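About Domen Joint and Spine Clinic

Domen is an outpatient orthopedic practice in Clustville. We assess and treat wear, injury and stiffness in the hip, knee, shoulder and lower back. Patients are seen by referral or by direct booking.

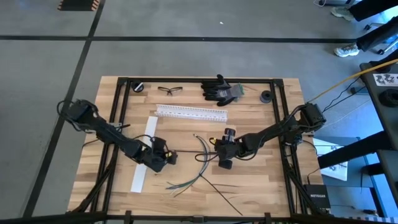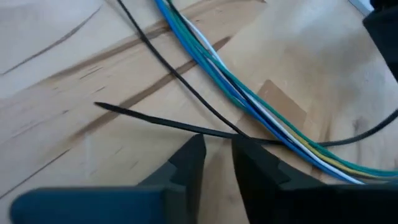
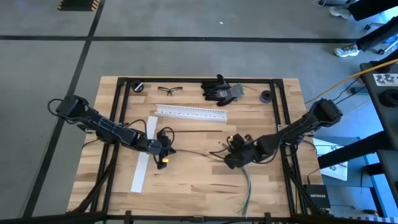
Wooden tabletop, three views.

The practice was set up by Akua Ansah, an orthopedic surgeon with 21 years in joint replacement. It has 3 surgeons, 2 physical therapists and an on-site X-ray room. Surgery is carried out at the Stollero Surgical Center, and follow-up visits take place in Clustville.

A first visit lasts 45 minutes. It covers a medical history, a physical exam with range-of-motion measurements and, if needed, standing X-rays. Weight-bearing films are used for the knee and hip – the joint space can look wider than it is when the patient is lying down. The surgeon goes over the findings at the same visit.

Most people with early arthritis of the hip or knee are first offered exercise therapy, weight advice and pain medicine. Injections are considered if symptoms continue. Joint replacement is discussed when pain limits walking or sleep and other treatment has failed.

Therapy sessions follow the Vashisht program, our own schedule of graded strength and balance work. Progress is recorded at each session and sent to the treating surgeon.

Please bring a list of current medicines and any earlier scans on disc. Morning appointments start at 8:00 a.m. – the front desk opens fifteen minutes before.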